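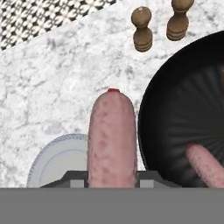
Marble countertop with salt and pepper mills, seen from above.

Section 3: Sealing a Stone Countertop

This section covers the use of Peltcombe Oltatier 2000 sealer on indoor countertops made of marble, limestone, travertine and unsealed granite. For floors and shower walls, see Section 4. For cleaning between treatments, see Section 2.

Oltatier 2000 is a penetrating sealer. It goes into the pores of the stone and slows down the absorption of water and oil. It does not form a layer on top, and it will not change a honed surface into a polished one or hide existing scratches.

CAUTION: Sealer does not protect marble from acid. Lemon juice, vinegar, wine, tomato and many bathroom cleaners will leave dull marks (etching) on sealed and unsealed marble alike. Wipe these up at once.

Do not use this product on engineered quartz, laminate, solid surface, glass or glazed tile. It cannot soak in and will dry to a sticky haze.

3.1 What is in the kit

Oltatier 2000 sealer, one bottle
Pal applicator with removable pad
Spare pad
Measuring cap
Test card

You will also need:

Clean white cotton cloths or plain white paper towels
Painter's tape
A pH-neutral stone cleaner
Nitrile gloves
A kitchen timer or a clock

Colored cloths and printed paper towels can bleed dye into damp stone. Use white only.

3.2 Does the stone need sealing?

Some stone is dense enough that it never needs sealer, and a countertop may have been sealed by the fabricator before it was installed. Test first. Test in more than one place if you can, choosing at least one spot near the sink or the stove where the surface gets the most use.

1. Clean the test spot with stone cleaner and let it dry overnight.
2. Fill the measuring cap to the lower line with plain water and pour it onto the spot.
3. Start the timer.
4. After 30 minutes, blot up the water and compare the spot with the test card.

If the spot has not darkened, the existing seal is sound. Do not add more sealer. Test again in a few months.

If the spot is slightly darker than the stone next to it, apply one coat.

If the spot is clearly darker, or the water soaked in before the time was up, apply two coats.

The dark mark is only water and will fade as the stone dries. On thick limestone this can take a full day.

Note: White and pale gray marble can be hard to judge under warm kitchen lights. Do the test by daylight, or look across the surface from a low angle with a flashlight.

3.3 Preparing the countertop

Plan the job for a time when you will not need the kitchen. Late evening works well in most homes, as the stone can then be left alone until morning.

1. Clear the countertop completely. Take off small appliances, canisters, mills, cutting boards and dish racks. Felt or rubber feet leave marks that are easier to find with everything out of the way.

2. Scrape off dried food with a plastic scraper held nearly flat. Never use a metal blade on marble.

3. Wash the surface with stone cleaner and a soft cloth. Rinse with clean water and wipe dry.

4. Check for oil. Dark patches that stay dark after the stone has dried are usually cooking oil. Treat them with a poultice as described in Section 2 before you go on. A stain that is sealed in is very hard to get out later.

5. Check seams and the joint along the backsplash. Crumbling grout or caulk should be replaced, and new caulk must be fully cured before any sealer goes near it.

6. Let the stone dry. Overnight is enough for most countertops. Allow longer around an undermount sink, where the cut edge of the stone takes up water.

7. Tape off anything next to the stone that should stay free of sealer — the stove, metal sink rims, painted walls, glazed tile and wood trim.

CAUTION: Do not clean with vinegar, ammonia, bleach or scouring powder before sealing. Residue from these products can stop the sealer from soaking in evenly, and vinegar will damage marble.

3.4 Applying the sealer

Open a window or run the range hood on low. Turn off any gas burners and pilot lights in the room. Wear gloves.

Try the sealer on a small, out-of-the-way spot before doing the whole countertop. Let the spot dry overnight. On most stone there is no visible change. If the spot dries darker than you want, do not continue.

1. Shake the bottle for a few seconds and let the foam settle.

2. Press a pad onto the Pal applicator, soft side out. Make sure the tab clicks at both ends.

3. Pour a small amount of sealer onto the pad until it is damp across its full width. Do not pour sealer directly onto the stone.

4. Start at the end farthest from where you are going to leave the room. Work on a section no wider than your reach.

5. Spread the sealer in straight, overlapping strokes. The surface should look evenly wet with no puddles. If a spot turns dry and pale right away, go over it again.

6. Do the front edge and the edges of any cutouts with the side of the pad. These are often missed and are usually the first places to stain.

7. Wait 3 minutes. Do not let the sealer dry on the surface. In a warm or drafty kitchen, shorten the wait and work in smaller sections.

8. Wipe off everything that is left on the surface with a clean, dry cloth. Turn the cloth often and change it when it starts to drag.

9. Go over the section once more with a second dry cloth. When you run a gloved finger across the stone, it should leave no trail.

10. Move on to the next section, overlapping the last one by the width of the pad.

11. Pull the tape off slowly while the edges are still fresh.

Note: The amount of sealer used varies a good deal from one stone to another. A polished marble may take very little, while a honed limestone of the same size can take most of a bottle. Do not try to use up the bottle on stone that has stopped absorbing.

3.5 Second coat

If the water test called for two coats, wait 2 hours and repeat steps 3 to 11 above. Use the spare pad if the first one has begun to stiffen. The second coat will soak in more slowly, and there will be more to wipe off.

Never apply a third coat on the same day. If the stone still seems thirsty, let it cure and run the water test again.

3.6 Curing

Keep the countertop dry overnight. Light use is fine the next morning, but put plates and boards down gently and wipe up spills as they happen. Hold off on washing the surface with cleaner until the following day.

Food can be prepared on the countertop once the sealer has cured. Wipe the surface with clean water first.

Return appliances and other items only after curing. Anything with rubber feet should sit on a tray or a mat for the first week. This also goes for plants, soap bottles and cast iron, which can leave rings on any pale stone, sealed or not.

3.7 Cleaning up and storage

Wash the Pal applicator in warm water with a little dish soap, and let it dry with the pad removed. Pads can be rinsed and used again if they are washed before they dry out. Throw away a pad that has gone stiff.

Close the bottle tightly and store it upright, away from heat and frost. Sealer that has been frozen will look lumpy and should not be used. Write the month you opened it on the label — April, for example — and plan to use up the rest within a year.

Lay used cloths out flat to dry outdoors before putting them in the trash. Do not pour leftover sealer down the drain.

WARNING: Keep sealer away from children and pets. If it gets in the eyes, rinse with running water and get medical advice. If swallowed, do not induce vomiting. Call a poison center and have the bottle at hand.

3.8 Problems and fixes

Streaks or a greasy haze
Sealer has dried on the surface. Dampen a white cloth with fresh sealer, rub the hazy area to soften the residue, and buff dry at once. If the haze is more than a day old, use Peltcombe Trituvon residue remover and follow the directions on its label. Trituvon also takes off the seal, so the area will need to be sealed again.

Water still darkens the stone
Make sure the sealer has cured before you test. If it has, apply another coat. Stone that was damp when the sealer went on may need longer drying and a fresh start.

Dull spots or rings
These are etch marks. They can be felt as a slight roughness on polished stone. Sealer will not remove them. Light marks can be treated with a marble polishing powder, and deep ones should be looked at by a stone restorer.

Blotchy color on one part of the countertop
Moisture is usually trapped in the stone. Leave it uncovered and wait. If the color has not evened out after a week, look for a leak at the faucet or under the sink.

Pad leaves lint
Rinse the pad and squeeze it out before first use. Pick lint off the stone while the sealer is still wet.

Next: Section 4, Sealing Floors and Shower Walls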